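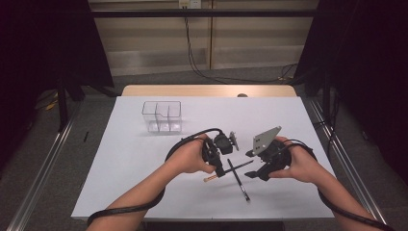

Jorkstead Office Services, Stationery and Supply Desk

Questions we often get about pencils and desk organizers

We collected the questions that people send to the supply desk, and we tried to answer each one in a clear way. If your question is missing, please write to Garnet Fortin at the desk.

Which organizer do I receive with a new desk?

The standard one is clear plastic with three compartments. The back part is slightly higher than the front. Please put the long things, such as pencils and pens, in the back, and the short things in the front. Erasers and clips go in front.

Can I ask for a color other than clear?

At the moment, no. We had gray ones from Herum before, but people forgot what was inside and ordered the same items two times. With the clear type you see when the pencils are almost finished.

How many pencils can I order at one time?

One person can order up to 12 pencils. For a meeting room or a training, the person responsible for the room makes the order, and the limit is then 118. A bigger quantity needs the approval of Nipon Khamphan.

Are the pencils already sharpened?

Yes, the pencils for desks come sharpened. The ones for the storage cabinet come not sharpened, as the points break easily when the boxes are moved. Please write on the order form which kind you need.

In which direction should the pencils stand?

In a tall compartment, put the point up. In a low compartment, lay the pencil flat, with all the points to the same side. Please do not drop a pencil into the box from above. The lead inside can break even if the wood looks fine, and afterwards the point falls out each time you sharpen it.
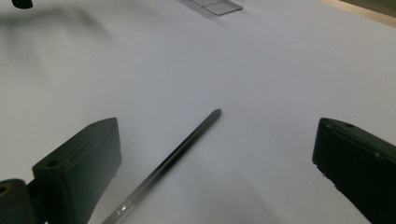

What should I do with a pencil that is too short?

If it is shorter than your finger, put it in the return tray near the supply desk. We give the short ones to the drawing group at Chaimongkol, who are happy to use them until the end.

My white table has pencil marks. How do I remove them?

First try a clean white eraser, with light pressure. If the mark stays, use a soft cloth with a little water and hand soap, then dry the place. Do not use the rough side of a sponge. If you have a white sheet on the table, you can take it off and ask for a new one, item number 698 on the form.

How do I clean the organizer?

Take everything out and wash it in warm water with soap. Pencil dust collects in the corners, and a small brush helps there. Please do not put it in the dishwasher. One of ours came back with a bent wall.

One wall of my organizer is cracked. Can it be repaired?

We do not repair them. Bring it to the desk and you will get another one on the same day, if we have it. The Jaltirard delivery comes every 4 weeks, so sometimes you must wait a little.

Can I take an organizer home?

It belongs to the desk and should stay there when you move to a different place. Pencils you may take home in a reasonable quantity.

When is the supply desk open?

From 9 in the morning until 3 in the afternoon. In January we close for the yearly stock check, and orders sent in that time are prepared after we open again.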